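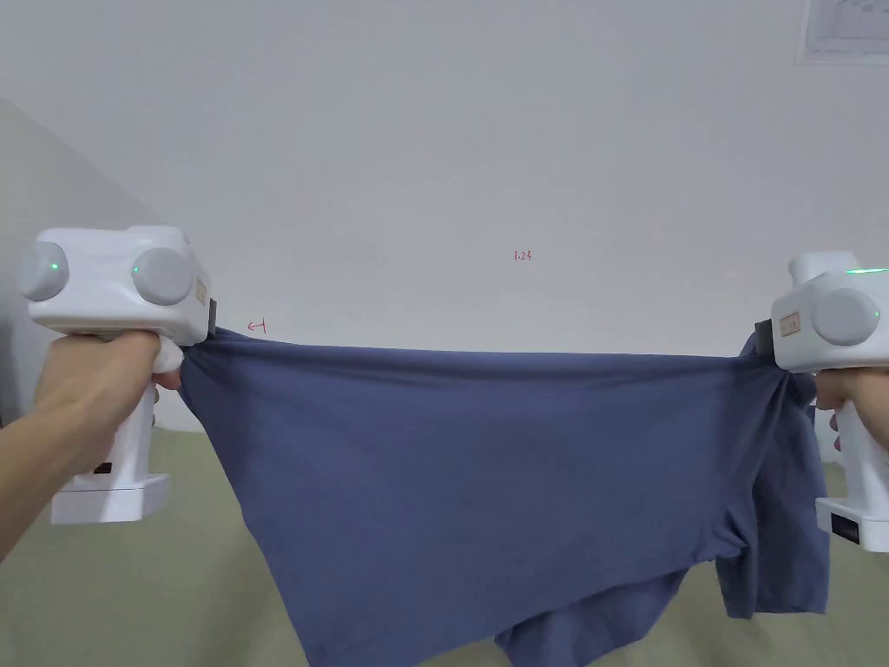

LAKEDMONT, April 8, 2024

Anyone who has ever stood over a basket of clean clothes on a Sunday night, wishing somebody else would take care of it, may be glad to hear that a small team in Lakedmont is spending its spring on that very wish. Tukanley, the home robotics company that moved into the old Evangelista building last June, has started collecting examples of people handling laundry, and it plans to use them to teach a robot to do the same.

The work is simpler to watch than you might expect, and there is something rather cozy about it. A person takes a white gripper in each hand, picks up a piece of clothing with the two jaws, and then does with it what any of us would do at home: holds it up, pulls the top edge straight, lets the rest hang, and goes on to fold it. A blue-gray cotton T-shirt stretched between the two grippers, its top edge pulled nearly straight and the rest of it hanging in creases, is a pretty typical sight on a weekday morning. Every run through a garment, from the first pinch to the finished fold, is saved as one example, and the learning system is later given the whole pile to study.

The project goes by the name Midavero, and it has set itself a goal of 100 finished examples for each kind of garment before moving on to the next. T-shirts came first (they are soft, they are everywhere, and everyone has a drawer full of them), and towels and pants are to follow. The company says that 23 people from the neighborhood have signed up to help so far, among them a retired tailor, several students, and a couple who used to run the dry cleaner's on the corner and who have, as you can imagine, some firm opinions on sleeves.

Helpers come in for two hours at a time and are paid for the visit. No experience is asked for, and in fact the team is quite happy when people fold in different ways, the way they learned from a parent or an older sister or just made up on their own in a first apartment. A robot that has only ever seen one tidy method, the company explained in a note to its helpers, will have a hard time the first time a shirt comes up twisted or bunched on one side. So the clothes are not laid out nicely beforehand. They go into a heap, they get pulled out however they happen to come, and if a sleeve gets caught up in the body of the shirt, then sorting it out becomes part of the example too.

The grippers do take a little getting used to. Newcomers are given a practice spell before anything is saved, and most of them spend it dropping things and laughing. You hold each one by its upright handle, and the jaw does the pinching that your fingertips would usually do, so you find out quickly how much you lean on your fingers for a job you thought you could do half asleep! By the second visit most people have slowed down and found a rhythm, and slow is fine. The team would much sooner have a calm, complete fold than a fast one with a fumble in the middle, although fumbles that get fixed along the way are kept as well.

Not every example makes it into the final set. Two members of the staff look over each day's work and take out the ones where a garment slid to the floor and stayed there, or where the helper stopped partway to chat, something that apparently happens a good deal on the friendlier mornings. The rest are sorted by type of clothing and by how the piece was picked up, and then added to the set that the robot will learn from.

As for when a Midavero robot might turn up in anyone's laundry room, the company is in no hurry to promise. The first trials with an actual machine are planned for inside the building, with shirts only, and anything beyond that will depend on how those go. For now there are still plenty of T-shirts to get through, and the team is also taking donations of clean used clothing in all sizes, with faded, stretched, and oddly shaped pieces every bit as welcome as good ones. Bags can be left at the front desk of the Evangelista building during working hours, and people who would like to try their hand at the grippers can put their names down at the same desk.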